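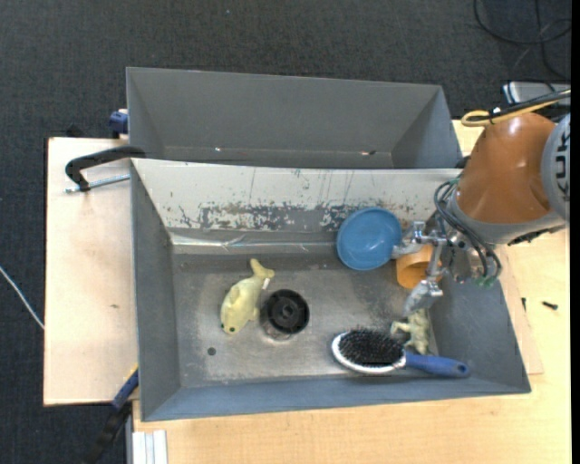
What do I need before I can record a demonstration of my own? A working arm, a hand controller, two bins and a free afternoon. The recording script expects the same folder layout as the rest of the set and will stop with an error if it doesn't find it.

# Talar Bin Demonstrations

Category: Robot learning > Teleoperation > Datasets

Talar is a set of 2000 demonstrations of one job: taking mixed household things and toys out of one bin and putting them into the one beside it. A person drives the arm from a hand controller for the whole of every episode. Nothing is scripted.

## What's in it

- `episodes/` — one folder per demonstration, with joint positions, gripper opening and the operator's commands
- `video/` — the fixed camera only
- `objects.csv` — the object list, 22 entries, including a fish toy, a blue bowl, an orange cup and a hairbrush
- `splits/` — train and test lists. Please use them as they are.

## How it was recorded

Operators were Nosipho Swanepoel, Sizwe Nel and Gerrit Shezi. All three practised on 100 episodes that are not in the release. The front bin is clamped to the table. Objects were tipped in by hand and left however they landed, so handles and rims may be under something else.

An episode ends when the operator presses the stop pedal. Failed grasps are kept, and so are second tries. If the arm faulted, the episode was dropped.

## Known problems

- Sizwe drives left-handed and his wrist turns look different from the others. The operator column lets you filter.
- Video runs about 2 frames behind the joint log. `align.py` fixes this, but run it before you cut anything.
- The bins are worn and shiny in places. Background subtraction did badly for us.
- Gripper force was not logged.

## Changes

October — object names corrected, two duplicate folders removed. Thanks to Gerrit Zulu at Bustitz for spotting them.

## Use

Free for research and teaching. For anything else write to Yolandi Mokoena first.

Contact: Yolandi Mokoena, Pillay Lab, Gredcombe | © Talar project | Back to top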